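3. Mobiliario auxiliar y objetos de uso diario en la zona de estar

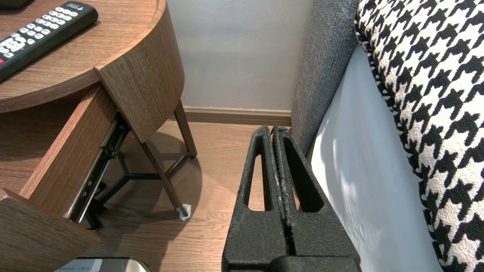
3.1. La mesa auxiliar como punto de depósito

Figura 3. Mesa auxiliar redonda con cajón curvo abierto y mando a distancia sobre el tablero, junto al sofá.

La mesa auxiliar ocupa en la sala de estar un lugar secundario si se atiende a su superficie, pero concentra una parte considerable de los gestos cotidianos de guardar y sacar. En el inventario de Lutevach, formado por 52 viviendas, se registraron 2941 episodios de colocación o retirada de objetos pequeños en la zona del sofá. Se entiende por episodio cualquier cambio de lugar de un objeto que quepa en una mano, con independencia de que vuelva después al sitio de partida.

El caso de la figura 3 corresponde a la configuración que en este trabajo llamamos «mesa con cajón oculto». El tablero es circular, con acabado de veta de madera en tono marrón cálido, y el cajón se aloja debajo. El frente del cajón es curvo y lleva la misma veta, de manera que la pieza mantiene una lectura unitaria. La guía lateral, metálica y negra, queda a la vista cuando el cajón se abre. El conjunto se apoya en una base de metal oscuro con patas delgadas e inclinadas.

La distinción entre tablero y cajón resulta central para el análisis. Ambos están al alcance de la persona sentada, pero exigen acciones distintas. Dejar un objeto en el tablero requiere un solo movimiento. Guardarlo en el cajón requiere abrir, depositar y cerrar, y en las mesas de frente curvo sin tirador obliga además a encontrar el borde con los dedos. Los residentes entrevistados mencionaron esta dificultad con frecuencia, sobre todo cuando el cajón queda orientado hacia la pared o hacia el brazo del sofá.

3.2. El mando a distancia

El mando a distancia es el objeto más repetido en los registros de la zona de estar. En la figura 3 aparece un mando de televisión negro, colocado en diagonal sobre el tablero. La posición diagonal es común en nuestro corpus y la hemos codificado como «depósito sin alineación», frente al «depósito alineado», en el que el objeto se dispone paralelo a un borde o a otro objeto. En las mesas redondas la segunda categoría es poco frecuente, lo que cabe esperar de un tablero que no ofrece ningún borde recto como referencia.

Al preguntar por el lugar del mando, las respuestas de los residentes se agruparon en torno a dos posiciones. Para unos, el mando «vive» en el cajón y solo sale mientras el televisor está encendido. Para otros, el cajón es el sitio de las pilas, los cables y los papeles, y el mando debe quedar siempre a la vista. En los hogares donde convivían ambas opiniones, el objeto cambiaba de lugar varias veces en una misma tarde y era también el que más se buscaba.

El protocolo de recogida aplicado en Rurmont pedía a los participantes que ordenaran la zona del sofá como lo harían antes de acostarse. La secuencia más habitual comenzaba por los textiles (mantas y cojines), seguía con la vajilla y terminaba con los objetos pequeños. El cajón de la mesa auxiliar se abría al final, cuando se abría. Varios participantes comentaron que preferían no usarlo de noche por el ruido de la guía al cerrar.

3.3. Relación con el sofá y la pared

La posición de la mesa se anotó respecto a tres elementos: el brazo del sofá, la pared más cercana y el paso principal de la habitación. En el ejemplo ilustrado, la mesa se encuentra cerca de una pared gris clara rematada con un rodapié de madera marrón, y a su derecha se ve el brazo del sofá, tapizado en un tejido gris carbón de trama gruesa. El asiento es blanco y de superficie lisa. El contraste entre un brazo oscuro y un asiento claro tiene interés para el estudio de los objetos perdidos: un mando negro se localiza enseguida sobre un cojín blanco y mucho peor sobre un brazo oscuro, y así lo señalaron los propios residentes.

El espacio disponible delante del cajón condiciona su uso más que la capacidad interior. En el grupo de Trandon se midió la distancia libre entre el frente cerrado y el primer obstáculo, con un mínimo de 80 mm y un máximo superior a 200 mm. Por debajo del primer valor la mano no entraba con comodidad y el cajón acababa destinado a objetos que apenas se consultan, como manuales, garantías o llaves sin identificar. Cuando el espacio era mayor, el contenido se renovaba más a menudo y se parecía al que se encontraba encima del tablero.

También se anotó el contacto de las patas con el suelo. En la mesa de la figura 3 una de ellas termina en una pequeña pieza blanca, de fieltro o similar. En las visitas, las mesas con protectores de este tipo se desplazaban con mayor facilidad al pasar la aspiradora, y su posición variaba más de una visita a otra. Conviene tenerlo en cuenta al comparar planos de una misma sala, pues un giro leve de una mesa redonda apenas altera el contorno del tablero y sin embargo cambia por completo la dirección en la que abre el cajón.

3.4. Codificación

Para la codificación se empleó la ficha Ishida, adaptada a muebles de planta circular. Cada mesa recibió una entrada para el tablero y otra para cada compartimento. El estado del cajón (abierto, entreabierto o cerrado) se anotó antes que su contenido, y los objetos situados encima se asignaron siempre al tablero, aunque el residente indicara que su lugar habitual era otro. Esta última información se recogió en un campo aparte.

Las mesas con bandeja extraíble se excluyeron de esta sección y se tratan junto con los carritos en el apartado siguiente.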